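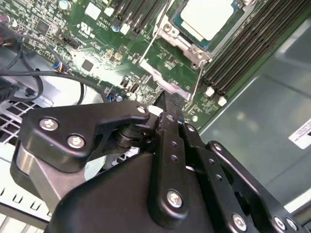
Old Tower, Open Wide

A gallery by Quentin Coste, March 19, 2023

We opened up a desktop at the Droston bench and looked at the parts most people pay for and never meet.

The processor in its socket, with the wire lever that everyone is scared of the first time.
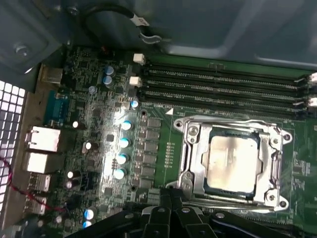 Four memory slots, white latches, and a heat spreader with a few faint smudges on it.
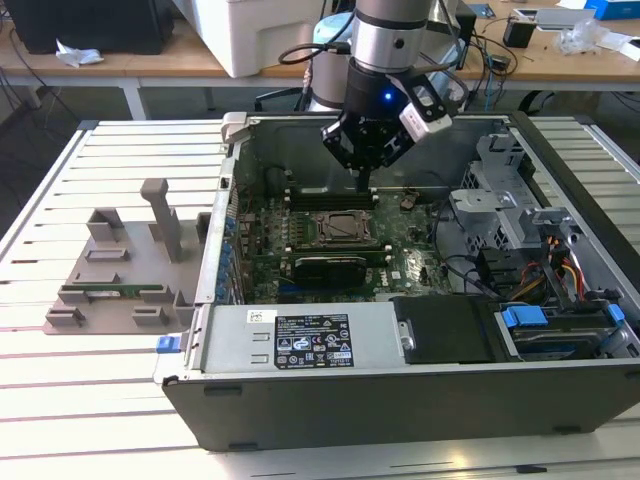
Dust gets most of my attention in a case this age, and I keep 2 brushes for it. Cables get the rest. The red, yellow and orange wires by the drive cage have their own ideas about routing, and I have stopped arguing.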